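El valor de una demostración mediocre

En los proyectos de aprendizaje por imitación se ha asentado la costumbre de medir el avance por el número de episodios grabados. El programa Stitari, del Instituto Segura, cerró su primera fase con 2170 demostraciones de manipulación con dos brazos, y esa cifra encabezó todos los informes. Tras la revisión interna quedaron 1097 en el conjunto de entrenamiento. A juicio de quien suscribe, la segunda cifra merecía el mismo lugar que la primera, y el material descartado merecía una discusión que no llegó a celebrarse.

El criterio de exclusión fue severo. Se retiraron los episodios con vacilaciones, con aproximaciones corregidas a mitad de recorrido y con agarres repetidos. El resultado es un conjunto limpio, en el que los brazos parten siempre de posturas parecidas y alcanzan el objeto por el camino más corto. Un sistema entrenado con ese material dispone de pocas referencias para el momento en que se desvía unos centímetros, y en una mesa de trabajo esas desviaciones son frecuentes.

Quienes defienden la depuración estricta alegan que un operador inseguro transmite su inseguridad al modelo. El argumento es razonable cuando la vacilación procede de un mando mal ajustado o de una jornada demasiado larga. Pierde fuerza cuando el operador se detiene ante un objeto girado de manera poco favorable, decide qué brazo debe intervenir primero y rectifica. En ese intervalo hay información que difícilmente se obtiene de otra fuente, y suprimirla equivale a pedir al sistema que la deduzca por su cuenta.

La guía de anotación de Clistow, adoptada en el centro de Nuklow desde marzo, propone una vía intermedia: conservar los episodios imperfectos y clasificarlos en siete categorías según el motivo de la corrección. El procedimiento encarece la revisión y obliga a formar mejor a los anotadores. También permite decidir más tarde, con el modelo delante, qué parte del material conviene utilizar. Un episodio borrado no ofrece esa posibilidad.

Conviene añadir una observación sobre los operadores. Cuando la retribución o la evaluación dependen del número de episodios aceptados, la persona que maneja los brazos aprende pronto a evitar las configuraciones difíciles — coloca el objeto donde sabe que la toma saldrá bien. El sesgo queda incorporado antes de que intervenga ningún filtro. Las instituciones que financian estos trabajos deberían exigir que las posiciones iniciales se asignen por sorteo y que consten en la memoria técnica junto con la proporción de episodios excluidos y sus causas.

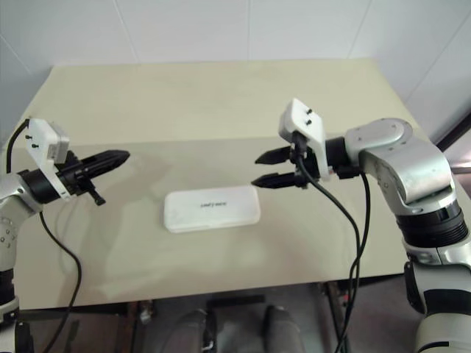
Opinión | Robótica y datos

Un estuche blanco cerrado entre dos brazos, con una pinza abierta y la otra con los dedos juntos, admite varias continuaciones correctas. El conjunto de datos debería recoger más de una, incluidas las que exigen rectificar, y la próxima convocatoria de Stitari es el momento adecuado para establecerlo por escrito.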